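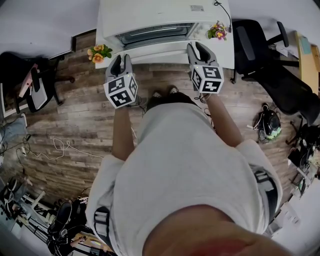
Etelka Bakos

Notes for session 3: where the toaster oven goes

Manuals tell you to leave clearance on every side, and then people put a plant next to the oven anyway. The table above has one on the left and one on the right. I am not convinced that flowers belong near a hot glass door, however nice they look.

Claims to question before next time:

"Any table will do." Will it? Check the rated load and whether the top marks under heat.

"The cord can go wherever it reaches." Ours curls off the upper right corner. Trace your own back to the outlet — all of it.

"Office chairs are no trouble." They roll. Work out where yours ends up with the door open.

Reading: the Modise handout, pages 2 to 9. I doubt its clearance figures, so bring a tape measure.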